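Bin station walk-through before recording – with my comments
Site: Itport, bench two
Walked by: Idalina Fonseca
Date: 1 Nov 2019
Passed on to: Dede Sowah, Halima Kinyua

I've put OK, FIX or WATCH against every item and then rambled underneath, same as last time. If you only have a minute, read the FIX ones.

1. Stop button within reach of the operator's chair – OK
I can slap it without standing up, and so can Halima, who has shorter arms than me. Tested it twice with the arm moving slowly and once at recording speed. It stopped all three times.

2. Power-up pose clear of people – OK
Keep your coffee off the right side of the bench, please. The arm comes in from there and it does not care about your mug!

3. Arm speed limit set in software – FIX
The Tivberg profile had been loaded over ours, so the limit was higher than what we agreed on in August. I put ours back and saved it. Fabrice, can you lock that file so only you and I can change it? I'll mark this OK once it's done.

4. Arm cable – WATCH
Cable ties are snug and there's slack at the wrist. I moved every joint to its limit by hand and nothing pulled tight. Look at it again after every long session, and swap a tie if it starts to slide along the link.

5. Bins seated and not wobbling – OK
Gave each one a good shake. One in the lower row had popped off its lip and I pushed it back until it clicked. If you pull a bin out to refill it, shake it afterward.

6. Hand tools hanging handle down – WATCH
The two yellow-and-black screwdrivers hang at different heights, and the lower one reaches down over the mat. That's fine for the data (we want some variety in the grasps) but it's the first thing the gripper will bump if someone drives in low. Start high, come down slowly. New operators should do their first ten reaches with me or Mwende sitting next to them.

7. Sharp edges – FIX
The metal corner brackets have burrs, and I've got the finger to prove it. Gloves on when you tip them in or fish them out. I'd love it if we ran a file over the whole batch before the next round, there aren't that many of them.

8. Mat clear at the start of each example – OK
Every example starts with an empty mat. I went through the last set and 934 out of 965 started that way. The other 31 still had the previous object lying there, and I've tagged them so they don't go into training. Please check before you hit record – it's so much easier than tagging afterward.

9. Camera views – OK
Checked the fixed camera and the head view. Bins and mat edge show up in both, and the glare is something I can live with.

The bins from the fixed camera first, then two from the head view:

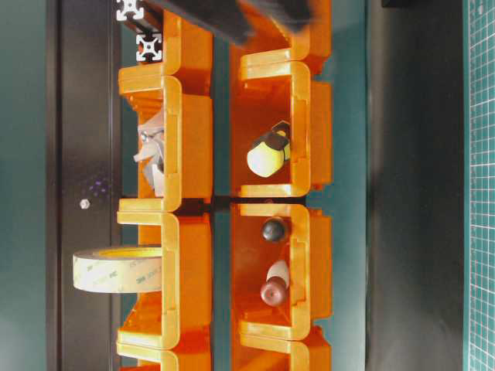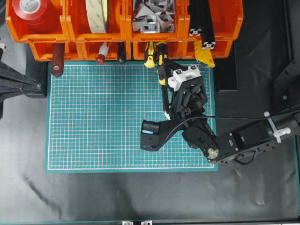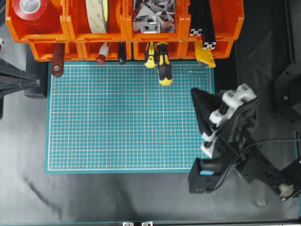
10. Recording disk – WATCH
We're at 2671 examples saved, and the copy to the Clivesach server had stopped at 2000 without so much as a beep. I restarted it and it was moving along when I left. Whoever opens up next, look at the number on the server before you start, and call me if it's stuck again.

11. Operator breaks – FIX
Dede did a very long stretch last week and the tail end of it is full of dropped objects and second tries. Some of those are useful, we do want the model to see recoveries, but tired hands near a moving arm worry me more than a thin dataset. Forty minutes on, then get up and walk around. I'm putting a timer on the desk.

12. Notes filled in for each session – OK, mostly
Write down who was driving, which objects went in which bins, and anything odd. "Went fine" doesn't help me much when I'm sorting clips a month later :)

Still open
Item 3, lock on the speed file: Fabrice Arnaud
Item 7, filing the brackets: Mwende Kirui and me
Item 11, timer: me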